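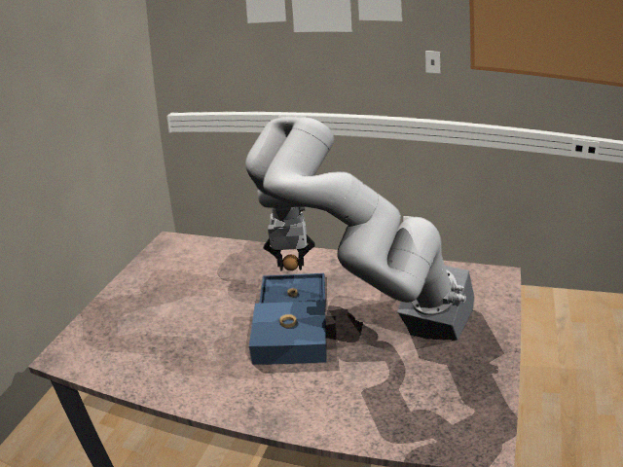 *Ball and rings task in our simulator, with the ball held over the open tray.*

# About Terketwood

Terketwood writes working rules for robot cells and helps other people to follow them. Our customers are small workshops, technical schools and laboratories which have one arm or a few arms, and which do not have a safety department of their own. We began in Ukar, in two rooms over a printing shop, and we are still in the same building, although now we have also the ground floor.

We don't build robots and we don't sell them. When a customer asks which arm to buy, we explain what questions to put to the seller, and we stop there. We take no commission from any maker.

## What we do

The larger part of our work is reading. A customer sends us the description of a task, the drawing of the cell and the program, and we compare these with the standards which apply in their country and with our own house rules. Then we write a report in plain language. A typical report has 23 pages, and the first of them is always a list of what must be changed before the arm is switched on again.

The second part is rehearsal. Before a task goes to a real arm, we ask that it is run in simulation, and we have our own simulator for customers who have none. It is called Flirkis. The models in it are simple and most of the tasks are small: pick up, carry, put down, open, close. We choose small tasks on purpose. A person who can write good limits for putting a ball into a tray can write good limits for putting a casting into a fixture, and a mistake in the first one costs nothing.

The third part is teaching. The course takes 4 days and it is given at our place or at yours. The last day is only for the participants' own cells, so please bring your drawings.

## Our house rules

Our rule book has at present 79 rules. Customers receive the whole book, and they may copy it inside their own organization. Some of the rules are asked about so often that we print them on this page.

**On writing the task**

- A task is written as a sentence before it is written as a program. The sentence names the object, the place where it starts, and the place where it must end.
- If the receiving part has more than one surface where an object could lie, the sentence says which surface. "On the box" is not accepted. "In the open tray" or "on the closed top" is accepted.
- Small objects which are not part of the task are still written down, with the word "leave." A ring lying in a tray is an obstacle for the ball that comes after it.
- The sentence also says what counts as finished. Released, and gripper lifted clear, is our usual ending.

**On motion**

- Approach from above when the object and the fixture permit it.
- The arm stops over the target before it goes down. The height of this stop is a number in the program, with a name, and it is not hidden inside a longer path.
- Speed is reduced before contact and not during it.
- The elbow is checked as well as the gripper. On a long arm with several joints, it is often the elbow that comes near to a wall, a cable duct or a shelf, while everybody looks at the fingers.
- No motion is approved only because it looked good one time. We ask for repeated runs with the start position of the object moved a little.

**On gripping**

- Round objects are gripped with fingers which are shaped for them, or the force is justified in writing.
- The program has an answer for a lost object. If the fingers close fully, the arm stops and waits for a person.
- A held object is never carried over a place where a person may have the hands.

**On simulation**

- The simulated room contains the furniture and the walls of the real room, as far as the arm can reach and a little more. Outlets and cable channels are included when the arm can come near to them.
- The table in the simulator has the height of the real table. We have refused reports for this reason.
- Lighting and shadows are part of the model if a camera is used for decisions. Otherwise they are free.
- A result from simulation is marked as simulation, in each table and under each figure. We hold ourselves to this also.
- Passing in simulation gives permission to try at reduced speed. It gives no other permission.

**On changes**

- Any change of gripper, fingers, base position or table returns the task to the beginning of the review. Customers don't like this rule. We have kept it.
- Changes are written by the person who makes them, on the same day.

## How the rules are made

Each rule in the book began as a remark in a report. When the same remark has appeared for several customers, one of us writes it as a rule and another one tries to break it in Flirkis. If it survives, it goes into the next edition, which appears in December. Rules are also removed. A rule which nobody could explain at the yearly reading was taken out, and later we put it back with other words, because a customer in the Peng valley showed us what it was good for.

We don't claim that our book replaces any national or international standard. Where the law or a standard asks for more, you must do more. Where our book asks for more, you may decide, but we will write in the report that you decided.

## Working with us

For a first review please send:

1. The task sentence, even if you are not sure of it.
2. A drawing or sketch of the cell with measurements.
3. The type of the arm and the gripper, and any fingers you made yourself.
4. The program, in whatever format you have it.
5. The record of earlier stops and collisions, if there is one. We don't pass this record to anybody.

A review of one task takes nearly 2 weeks when the documents are complete. Schools pay a lower price, and the rule book is free for them. We can work in English and we are glad to read drawings with notes in other languages, if you give us a small list of the words.

Visitors to the office in Ukar are welcome in the afternoon, after 2. Please use the door on the yard side and ring the lower bell. The upper one belongs to the printers.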